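Home | Guest Rooms | Kitchen | Grounds | Checklists

Gwilliam House: Bedroom Safety Walk-Through, with comments

Hello again, and thank you for doing this round! We go through every bedroom on a Thursday, before the new guests come up from the Lastard road, and it always takes longer than you'd think (bring your tea).

1. Smoke alarm. Press and hold for 3 seconds.
OK. The one in Karley is very loud, so warn people downstairs first.

2. Window opens fully and the latch holds.
Needs work. Dalik's latch is stiff again, and I'd love to have it planed properly this time.

3. Bed and floor clear of wrappers and packaging, bedding kept well away from the heater.
OK after a tidy.
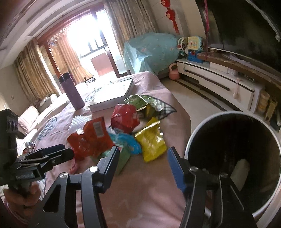 4. Heater. Look along the whole cord, please, and feel the plug after ten minutes. The small heaters are 1000 watts and must have a wall outlet to themselves, never a power strip.
OK in Karley. Dalik's has a scuffed cord, so I've taken it down to the office and put a tag on it, number 553.

5. Lamps. No bulb over 60 watts, shade sitting straight.
OK. I do wish the shades were a bit wider, but that's for another budget!

6. Bottles upright with their caps on, and nothing left on the bed.
See comment at the end.

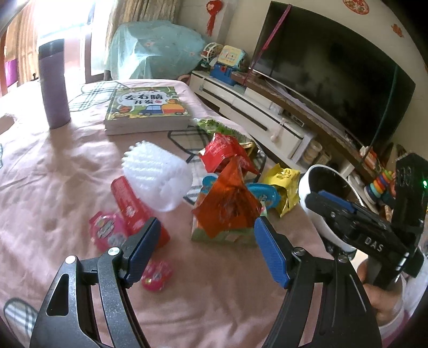
Page last changed: April

7. Door closes by itself and the escape map is on the back of it.
Karley's map has faded and wants reprinting.

8. Rug lies flat, with the grip mat under it.
OK in both rooms.

Comment on 6: please move bottles to the shelf by the sink and wipe up any drips on the way, as those boards get slippery.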